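Sonano Perception Tools: Set-up and User Guide
Section 4. Labelling grasp points on soft items

Before you start

Work through this section once the camera calibration in Section 3 has been accepted. You will need a session folder that has been imported into Sonano, and a label set. Most users should choose the Felwood label set, which covers clothing and bedding. The older Pidcombe set can still be opened but has no class for padded garments.

Note: Labels are saved with the session, so you can close the program at any point and carry on later.

4.1 Opening a session and marking the item

1. Select File, then Open session, and pick the session folder.
2. Wait for the timeline to fill. The bar turns green when all frames have been read.
3. Move the slider to a frame where both finger pads are in view and the item can be told apart from whatever it lies on.
4. Press M to start a mask. Click once near the middle of the item.
5. Check the outline. If it has spread on to the background, hold Shift and click the part that should be left out.
6. Press Enter to accept the mask.

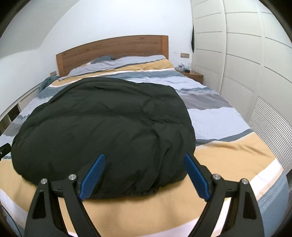 Figure 4-1. Both blue pads in view, with the jacket on a striped duvet cover.

Striped covers can confuse the outline tool, as it may follow the edge of a stripe. A dark item on a pale or yellow band normally gives a clean edge. If the outline still wanders, lower the Edge reach setting to 2 and repeat steps 4 to 6.

Caution: Do not include the gripper in the item mask. The planner treats everything inside the mask as cloth and will place grasp points on the fingers.

4.2 Setting the grasp points

1. Press G to open the grasp panel.
2. Click the cloth beside the left pad, then the cloth beside the right pad. The order matters.
3. Choose a fold type from the list. Use Ridge where the cloth is gathered between the pads, and Flat where it is not.
4. Set the confidence slider. Leave it low if you can't see where a pad meets the cloth.
5. Press Save point.

If the panel shows error 101, the two points are too close together. Delete the second one and place it again further out.

4.3 Dark items and dark grippers

Black fingers over a black garment are the hardest case for the automatic mask. The two merge, and the outline will often run down the finger and off the bottom of the picture.
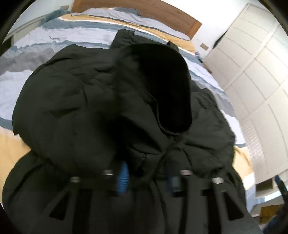 Fahad Chaudhry

Use the pads as your guide, as they are the part that stands out in colour. One may look much darker than the other, so don't rely on the colour picker alone.

1. Switch the mask tool to Manual.
2. Draw round the gripper first and save it under the class Tool.
3. Draw the item mask. Sonano will remove any overlap with Tool.
4. Mark openings, such as the inside of a hood, with the class Void. Left unmarked, they are read as flat cloth.
5. Mark any cord as Loose part. The Khoury planner keeps its paths clear of this class.

Note: Zip pulls need no label of their own in this version.

4.4 Checking and exporting

1. Select Tools, then Check session.
2. Open each warning in the list and correct the mask or point it refers to.
3. Run the check again until the list is empty.
4. Select Export and choose Khoury planner as the target.

Caution: Exporting overwrites any earlier label file in the output folder. Rename the old file first if you want to compare results.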